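Drorham Multiplayer FAQ: Save Files and Lobbies

Maintained by Leen Boutros. Applies to the October build and later.

How many save slots do I get?
Each profile has 70 slots. Autosaves use a separate pool and do not count toward that limit.

Can I move a save from the Hevholm demo?
Yes. Copy the demo folder into the profile folder before first launch. Inventory and map progress carry over. Key bindings do not. 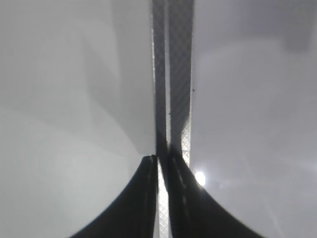
If the game has already been launched, delete the empty profile first. The importer only runs when no profile exists.

Why does my lobby close when the host leaves?
Lobbies are hosted by the player who opened them. Host migration works in the Nivness and Bragança maps only. In all other maps the session ends and progress is written to the last checkpoint.

What is the tick rate?
Ranked lobbies run at 120. Custom lobbies can be set lower in the host menu. 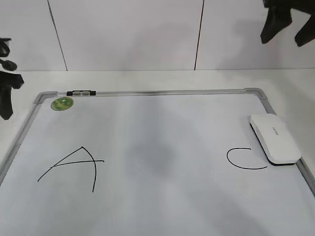

Letter "A" in black marker on a whiteboard.

Can two players share one profile?
No. A profile locks while it is in use -- a second login gets error 2 and returns to the title screen. Local co-op needs a guest profile, created from the character menu. 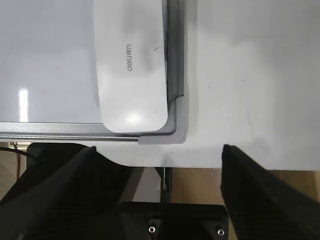
Guest profiles keep their unlocks until the owner signs out. To keep them longer, convert the guest to a full profile first.

Is there a limit on replay length?
Replays stop recording at 1000 events. A long match can reach almost 70 percent of that before the final round. 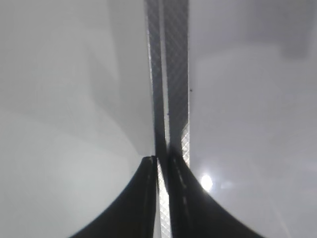 Older replays will not open after a patch that changes physics. Export them to video before updating.

Who do I contact about a corrupted save?
Post the log file in the support forum, attention Sheena Guthrie. Do not edit the save before posting it.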